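Sukard Flat-Pack Cabinet
Assembly and Care Guide

Section 4: Leveling, Wall Anchoring and Finish Care

Read this section before you load the cabinet. Complete Section 3 first, with the back panel in place and all frame screws tight.

You will need
Phillips screwdriver
Spirit level
Stud finder
Drill with pilot bit
Anchor kit (bag D)

4.1 Leveling the cabinet

1. Stand the cabinet in its final position with a second person helping. Lift it. Dragging can crack the foot plates.
2. Turn all leveling feet fully in, then back each one out a single turn.
3. Set the level on top, left to right. Turn out the feet on the low side until the bubble is centered.
4. Repeat front to back.
5. Press down on each top corner. If the cabinet rocks, extend the foot under that corner until it touches the floor.

Note: On thick carpet, wait 12 hours and check the level again. The feet will settle.

CAUTION: Do not extend any foot more than 42 mm. If the floor slopes more than this, place a hardwood shim under the foot.

4.2 Anchoring to the wall

WARNING: An unanchored cabinet can tip and cause serious injury. Anchor the cabinet even if there are no children in the home.

1. Find a wall stud behind the cabinet and mark its center. Check for wiring and pipes before drilling.
2. Fasten the short bracket to the top rail of the cabinet.
3. Drill a pilot hole at the mark and fasten the long bracket to the wall.
4. Feed the strap through both brackets and pull it snug.
5. Pull the top of the cabinet gently toward you. It should not move away from the wall. If it does, tighten the strap and test again.

The screws in bag D are for wood studs only. For masonry or metal studs, order kit 3910 from Prerndale Parts.

4.3 Choosing and caring for the finish

The Sukard line is sold in two stains, Tanner (mid brown) and Flestthorpe (very dark brown). Touch-up sticks are sold by stain name, so check the label inside the carton before ordering.

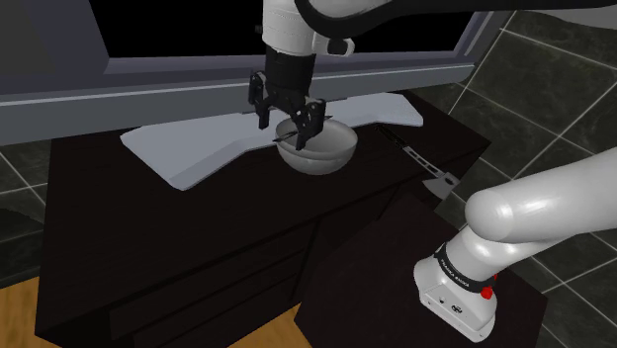
Fig. 4-3. Dark wood cabinet finish (computer rendering).

Dark stains show dust and fingerprints sooner than lighter ones. Wipe with a soft, slightly damp cloth, following the grain, and dry right away. Do not use ammonia, bleach or scouring pads.

To repair a light scratch:

1. Clean the area and let it dry.
2. Rub the touch-up stick along the scratch.
3. Wipe off the extra with a dry cloth.
4. Leave for an hour before touching. Apply a second coat if needed.

CAUTION: Keep room humidity below 70 percent. Higher levels can make doors swell and stick.

If a door sticks or hangs unevenly, go to Section 5, Hinge Adjustment.

Revised November 29, 2023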